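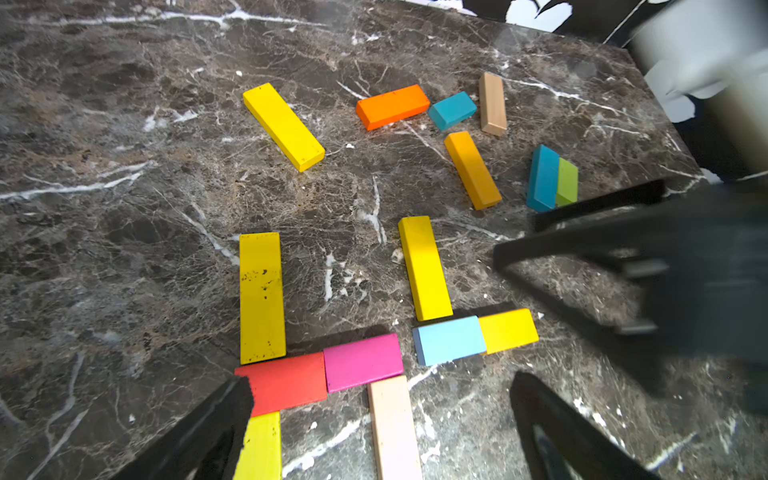 Storing medicines at home

Keep tablets in their original carton with the leaflet. A bathroom cabinet is too damp; a high bedroom shelf is better. Most products are labelled for storage below 25 °C, so check the carton first.

Eye drops: write the opening date on the bottle. Many must be thrown away after four weeks.

Liquids: measure with the oral syringe supplied, never a kitchen spoon. Rinse the syringe in warm water and air dry.

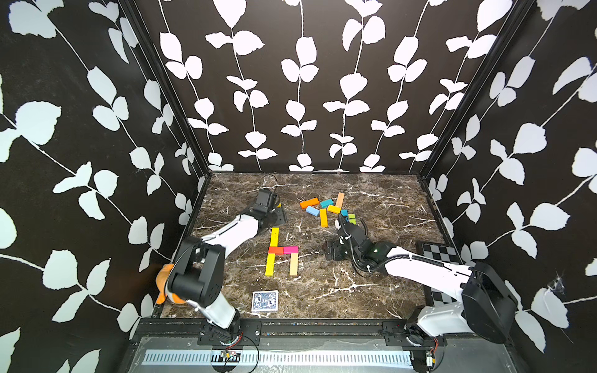
Marble-patterned tabletop with leaf-print panels on three sides.

Go through the box every October. Return expired items to a pharmacy. Do not flush them or put them in the bin.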